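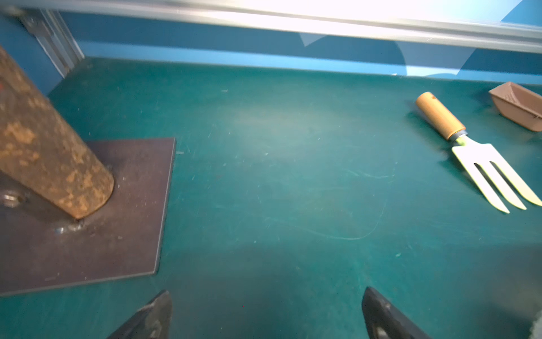

I have a soft spot for a scratched table, and I've decided to stop being shy about it.

It started when we had to choose worktops for the shared workshop in Bramthorpe. I'm one of six people who rent a corner there, and for a fortnight in July we did nothing but argue about surfaces. Half of us wanted new tops. The other half (me, loudly) wanted to keep the old ones, scuffs and all, and spend the money on a decent vice and some better lamps. I lost one bench and won the other, so now I get to compare them every time I go in, and I've become very boring about it.

The new bench is lovely, I'll give it that. It's a pale grey top from Nurmi, smooth as an egg, and it cost us £661 with delivery. People walk up to it and put their hands in their pockets. They lay down newspaper before they start. Someone put a folded towel under a mug last week, and I watched the same person ten minutes later drop a whole box of hinges on the old bench without a flicker. Guess which one has a queue on a Saturday morning!

I do think we've got ourselves in a muddle over this. A work surface is meant to be worked on. You put heavy things on it and you drag them, and sooner or later the thing you drag has a burr on the underside and leaves a line. Fine. A long curly scratch on a teal top doesn't stop you sanding a drawer front on it. You can still wipe it down, a glue blob still peels off, and your tape measure reads the same as it ever did.

The same goes for rust, and this is where I usually lose people. Take an old steel post that's gone orange and tan and dark brown in patches, a bit like bark or army trousers. I think that's a handsome thing. If it's fixed to a good square plate and doesn't shift when you lean on it, I can't see why you'd spend your weekend rubbing it back and painting it, unless it's out in the weather or it's marking your work. Yes, give it a going-over with a wire brush if it's flaking. Yes, check it properly if it's holding anything up, and I mean properly, with a torch and a screwdriver to poke at it. But surface colour on its own bothers me far less than it bothers the man in the paint shop.

What I will be fussy about is colour of the other kind. For years I thought a workshop should be white, or that sort of magnolia that goes with everything and cheers up nothing. Then I got used to a strong blue behind a bench and a greeny-blue top in front of it, and I'd now put up a real fight for them. Small pale bits stand out on a dark, matte top. Screws, washers, the little spring you've just pinged out of a door latch - you can find them. On the Nurmi bench I lost two grub screws in one afternoon, and they were sitting right in front of me the whole time, grey on grey.

Glare is the one real complaint I'd make about colourful panels. Get a shiny one under a bright light and you end up with odd pale shapes sliding about on it whenever you move your head, and that gets tiring by teatime. Go for the dullest finish you can get, and move the lamp before you start blaming the wall.

Dust, I'm afraid, is just dust. I used to go round at the end of each session with a special spray (Avum, the one in the squat bottle) and have the top gleaming, and by the next morning there'd be specks on it again. Now I use a damp cloth before anything sticky or painted, and a brush the rest of the time. I haven't noticed my work getting any worse.

I know the case for the other side. Itora, who made our drawer units, sell a peel-off bench film, and a couple of our lot swear by it for varnishing. I've tried it and it's handy for that. I'd also keep a clean, smooth top for anything with fabric, where a rough edge will catch a thread and ruin your evening. So I'm glad we've got both benches, even if I said otherwise in July at some length.

The old one has had over nine years of us now. There's talk of replacing it in the spring, and I've already told them I'll be voting no.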